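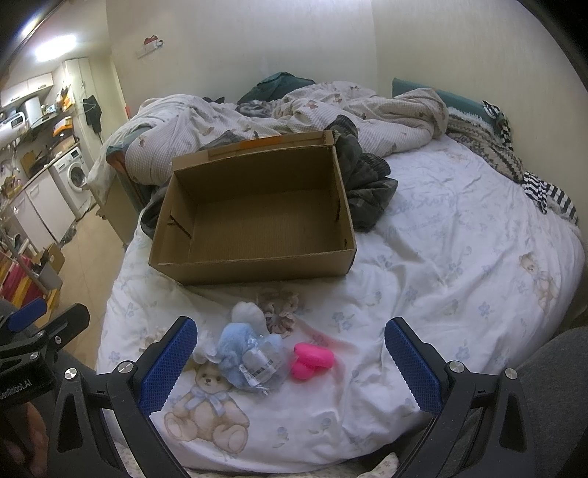
What is a cardboard box made of, and why is it so strong?

Have you ever had a really big cardboard box all to yourself? Perhaps something arrived in the post, and the thing inside was quite nice, but the box was better. You can put one on your bed and it becomes a boat. You can fill it with jumpers and teddies when your family is moving house. You can sit in it and eat a biscuit, although the crumbs do tend to get into the corners, and then they get into the sheets, and then you find them at bedtime.

But a box is only paper, isn't it? And paper is floppy. If you hold up a sheet of writing paper by one edge it droops straight over. So how can a box made of paper carry a heap of books down the stairs?

The wiggly secret in the middle

Most big brown boxes are made of something called corrugated cardboard. Corrugated (say it like this: KORR-oo-gay-tid) is a grown-up word for wavy or ridged. If you find a torn edge and look at it closely, you will see that the cardboard is really a kind of sandwich. There is a flat sheet of paper on the top, a flat sheet on the bottom, and in between them a third sheet which goes up and down, up and down, like a row of tiny hills.

Those tiny hills have a name too. They are called flutes, the same as the musical instrument, though you won't get much of a tune out of them. Sometimes you can see faint lines running side by side across the bottom of a box, and that is the flutes showing through the paper on top. Run your fingertips gently over them and you may be able to feel the bumps.

The flutes do two jobs. They make the cardboard stiff, so that the sides of the box stand up by themselves, and they hold lots of little pockets of air, which squash a bit when the box gets knocked. That is very helpful if you have packed a mug inside.

Try it yourself

You will need 2 sheets of paper, two piles of books the same height, and some coins.

Put the piles of books a little way apart, with a gap between them like a river. Lay the first sheet of paper flat across the gap to make a bridge, and put a coin in the middle. What happens? It probably sags, and the coin may well slide off and roll under the sofa, so do this somewhere you can crawl about.

Now take the second sheet and fold it backwards and forwards, as if you were making a fan. Open it out a little and lay it across the gap with the folds running from one pile to the other. Try your coins again, one at a time. Keep going until the bridge gives way — it can take quite a few!

How a box gets its shape

Cardboard boxes start out completely flat. A machine cuts the shape and presses lines into it, and these lines are where the box will bend. The parts that fold over to close the top and bottom are called flaps. Fold the bottom flaps in, put a good long strip of tape down the join, and you have a box.

The corners are the strongest part, so when boxes are stacked up it helps to put corner on top of corner. The weak places are the slits and holes. A small tear in the side will often grow when the box is full, so if yours has one, save it for light things like socks and cushions, or stick some tape over it first. Water is bad for boxes as well, and one left out on the grass all night in October will be very soggy by breakfast.

What happens to old boxes?

When a box is too battered to use, it can be recycled. It is mixed with water until it turns into a mush called pulp, which looks rather like cold porridge. The pulp is cleaned, spread out thin, squeezed and dried, and then it is paper again, ready to be made into something new. Remember to pull off the tape first and squash the box flat, so that there is room in the bin for everybody else's.

Unless, of course, you still need it for a boat.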